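Build It Where You Live

Posted Sep 28, 2022

I think a gripper made at home should be tested at home, on household things, from the first week it can open and close. A lot of people in our hobby do it the other way. They clear a bench, buy a set of wooden blocks, and get very good at picking up blocks. I did that for one whole winter with an arm kit from Jurkulow, and I regret the time.

A block forgives almost everything. It has flat sides, it keeps its shape, and it doesn't care how hard you squeeze. You can have slop in every joint and still pick it up. Then you try something soft and find out the jaws don't meet evenly, and that you've been covering for it with motor force the whole time.

The hand-held version I use now has no motors in it at all. It's a pair of linkage fingers with blue pads, worked by hand. I like it because it takes my code out of the argument. If a person can't pick a thing up with these fingers, a program won't either, and I would like to know that before I spend another 80 dollars on a servo.

Tissue paper is the test I would give to any new finger design. It weighs next to nothing, so lifting it is no problem. Getting hold of it is the problem. The pads have to come together along their length, and the pinch has to be light enough that you can let go again without dragging the whole sheet back up.

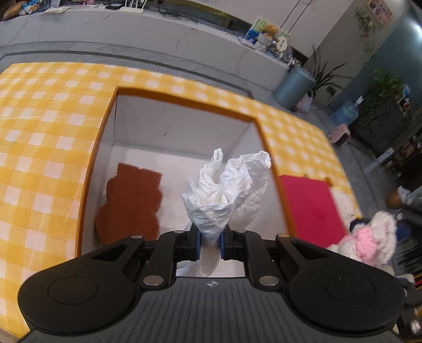 Why not a proper test set

The usual answer is that household things can't be repeated. No two crumpled tissues are alike, so you can't compare one run to the next. That's true, and for a paper it would matter. For a build in a living room I don't think it matters much. I do 60 tries on a thing, change one part, and do 60 more. If the change was worth making, I can tell.

The other answer is that you should buy good fingers and get on with the software. The Zutska set costs over 600 dollars, and the people at the Grurnenau shared workshop own one, so I have used it. It's a nice piece of work. It also comes with settings for cans, boxes and bottles, and the manual has half a page on fabric.

Fabric is most of what gets picked up in a house. Towels, socks, napkins, the thing you wipe the table with. A cloth hides its own edge, and where you grab it decides what you can do with it next. Pinch it in the middle and you have a bundle. Pinch it near the edge and you have a chance of laying it flat.

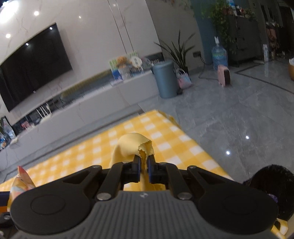 I changed the pads 4 times before I was happy with the grip on thin cloth. Hard rubber slid. Foam held well but tore at the corners, and I was gluing new pieces on every few days. What I use now is softer than the first and thinner than the second, and I can't claim I picked it by any method beyond trying what was in the drawer.

The workshop is still where I go to drill and cut. The Hughes drill press there is better than anything I could fit at home, and I wouldn't want metal chips on the tile. But I've stopped doing my testing there. The benches are clean and the light is even, and those are conditions my machine will never work in. At home there are plants, cords, snack bags and a shiny floor that throws glare into a camera.

By November I want the same fingers on a powered arm, doing the cloth without me. I expect it to be worse than my hand for a long time. I'll keep the blocks in the closet.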